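Notes on the Curero Ground Segment Review

13th December

The second review of the Curero ground segment was completed at our Dilwood office this week, and I am pleased to report that the board has approved the transition to integrated rehearsals. As readers of this blog will know, Curero is a small Earth observation satellite intended for the monitoring of inland waters and wetlands. The spacecraft itself tends to receive most of the attention. This entry concerns the part of the mission that stays on the ground.

The review was chaired by Fotini Chatzigeorgiou, with Loïc Hoarau serving as secretary. The board received 44 findings from the reviewers in advance of the meeting. Most were matters of documentation and were closed by correspondence. The remainder were taken in session, and 2 of them occupied the greater part of the first afternoon.

The first concerned the handover between our primary antenna at Drirnley and the backup station at Sison. The two sites were built under separate contracts, and their scheduling software was never intended to exchange requests directly. Under the present arrangement, an operator at Dilwood must confirm each change of station by hand. The reviewers considered this acceptable during routine operations but unsuitable for the first days after launch, when passes are short and the orbit is still being determined. The board has asked for an automatic handover, with manual confirmation kept as a fallback, to be demonstrated by April.

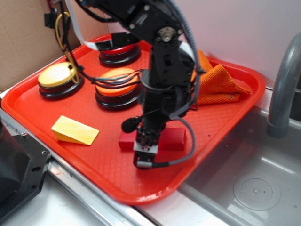
The second finding was of a different nature and dealt with the format of the housekeeping telemetry. Yao-tsung Pan presented the case for retaining the existing packet structure, which has been carried over from our earlier technology mission and is well understood by the operations staff. Yung-ching Yang argued for a revised structure that would place the battery and thermal readings at the start of each packet, so that a partial pass would still yield the values needed to judge the health of the spacecraft. Both papers were of high quality. The board accepted the revised structure for the early orbit phase and left the existing one in place for all other modes.

I should record that I entered the meeting in favor of a single format throughout the mission. Two formats mean two sets of decoding tables, two sets of displays and additional training for every shift. I remain somewhat uneasy about the display work in particular. The argument for short passes was nevertheless a strong one, and I voted with the majority.

On staffing, the position has improved. Tin-yau Cheung has been appointed lead flight controller and will take up the post in full once his present duties on the antenna upgrade have ended. He will be responsible for the shift roster and for the rehearsal program. The first rehearsals will cover nominal passes only. Simulated faults will be introduced later, starting with loss of signal during a command upload – a case that our last mission met in practice and handled rather slowly.

Several readers have written to ask about access to the data. The policy has not changed. Processed images of public lands and waters will be released without charge after a calibration period of 20 weeks from the start of imaging. Raw instrument data will be available to research institutions on written request. A form is being prepared, and requests sent before it is published will be kept on file and need not be submitted again.

A further question was raised about the disposal of the spacecraft at the end of its life. Curero will carry enough propellant to lower its orbit when operations cease, and the disposal plan was examined at an earlier review. Should that maneuver fail entirely, our analysis shows natural reentry by 2083, a result the board regards as a worst case and not as a plan. The propellant reserve set aside for disposal may not be spent on extending the imaging phase, and the operations handbook now states this in plain terms.

The minutes are being circulated to board members for correction. Members who have not received their copy should write to Loïc Hoarau at the Dilwood office. The action list will be issued separately, with the Drirnley and Sison items grouped by station.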